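Panidel launcher update: progress report to Veltbridge
September 11, 2018

The lighting settings now work on both Badell handsets. Users can choose a colour for each contact, and the choice is kept after a restart. Masaru Ogura's team closed 13 faults in this period and 6 remain open, mostly in the notification menu.

Battery drain with the light left on is still too high. Sakamoto has sent a revised driver and we began testing it last week.

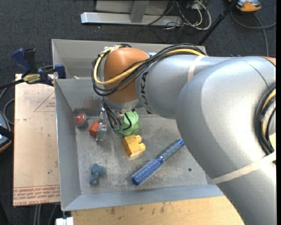
We need 2 more test handsets before the November release. Spending is within budget.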